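Danura Brings Theophrastus Back in a New Paperback and Ebook

Posted August 2018 in Book News
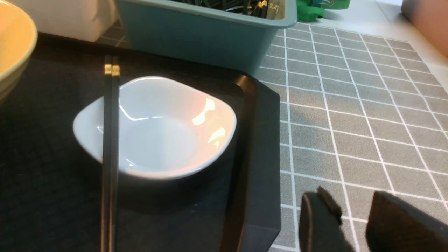

Black chopsticks resting across a small white dish.

Good news for anybody who likes their Greeks short and a little mean! Danura is putting out a brand new English version of the Characters of Theophrastus, translated by Severino Manzano, and I've had a review file on my tablet all week. I was only going to read the first couple of sketches before bed and then it was one in the morning.

If you've never run into the Characters, it's a set of thirty little portraits of annoying people, written in Athens in the late fourth century BCE by the man who took over Aristotle's school. Each one gets a label (the Flatterer, the Chatterbox, the Superstitious Man, and so on), a one-line definition, and then a pile of things that person does. The stingy one won't let you eat a fig out of his garden. The chatterbox sits down next to a stranger and starts praising his own wife. I have been on that bus.

Manzano's version runs 90 pages without the notes, and it's the first thing he has done for a general audience. His earlier work was all on the orators, Lysias mostly, and you can tell he has spent years listening to how people in court talk about their neighbors. His Greeks speak plain English. He doesn't go overboard with slang either, which I was afraid of after seeing the cover copy (it has the word "frenemies" in it, and I hope somebody takes that out before the second printing).

What I like best is what he does with the definitions. Plenty of scholars think those opening lines aren't by Theophrastus at all and got stuck on later, along with the preface and some preachy endings. A lot of translations just print everything in one run and let a footnote sort it out. Manzano sets the doubtful bits in smaller type, so you can skip right over them and land on the guy who is being awful at dinner. It looks odd for the first page or two. By the third sketch I'd stopped noticing, and by the end I was going back to read the small type on purpose, just to see how different it sounds.

The general editor on this one is Ignacio Moya, whose name you may know from the Timo readers, those skinny green paperbacks with Greek on one side and vocabulary on the other. Timo folded a while back and I was pretty sad about it. My copy of their Lucian has lost its spine and most of book two of the True Story. Moya tells me in an email that the new series at Danura will pick up where the green ones left off, though without facing Greek at first. "We want them cheap and we want them to fit in a coat pocket," he wrote. "The Greek can come along afterward as a separate file." I asked when, and he said he'd rather not promise, and then sort of promised October.

Now the money part. The paperback is $20, and the ebook is $6 in EPUB, Mobi, or PDF. You buy the ebook once and you get all three formats. I tried each of them, and here's my report for what it's worth. The EPUB is lovely, with notes that pop up when you tap the number and then go away again. The Mobi does nearly the same, except that on my old reader the small type for the doubtful passages comes out exactly the same size as everything else, so you lose that whole nice idea. Danura says a corrected file is on its way and that people who bought early will get it free. The PDF is the print layout, page for page, and that's the one I'd hand to students, what with the page numbers matching.

There are a few things I'd grumble about. The index is thin. There is an entry for "cloak" and none for "baths," and people in this book are at the baths constantly. The introduction spends a long time on La Bruyère and the French tradition, and it's good stuff, but I wanted more on who these sketches were written for in the first place. Were they notes for lectures? Party pieces? Something to help comic playwrights? Manzano gives the question one paragraph and says he changes his mind about it every summer. I'd have read a whole chapter of him changing his mind!

I'd also have liked a map or a short timeline for first-time readers. There's a joke in the Newsmonger that only works if you know a bit about what was going on in Macedon after Alexander died, and the note on it is two lines long and assumes you do. I had to get up and find another book.

Still, it's a happy thing to see. The Partanen longlist for translated nonfiction closes soon and I'd be surprised if Moya didn't send this in. He was cagey when I asked. The other books planned for the series are a selection of Alciphron's letters (fishermen, farmers, parasites, all complaining beautifully) and a Lysias from Manzano himself, with the speech on the murder of Eratosthenes up front, as it should be. No dates on those yet.

For people who like to buy in person, Pekitz has the paperback on the front table and is knocking 10 percent off if you pick up anything else from the classics shelf with it. I went in on my lunch break and came out with a secondhand Menander I did not need. They're also hosting an evening with Manzano, where he'll read the Superstitious Man and the Bore and take questions afterward. Seats are free but you have to put your name down at the register, and they don't take names over the phone. I asked if he'd be reading any of it in Greek and the woman at the desk said she hoped so, she was learning.

I'll post again when the fixed Mobi file shows up, and if anyone has compared this one with the older translations line by line, please leave me a comment. I only did it for the Flatterer and the Stingy Man, and I liked Manzano's Flatterer a lot more than his Stingy Man, where I think he rushes the business with the lost coin and the furniture.

Filed under: Ancient Greek, Ebooks, New Translations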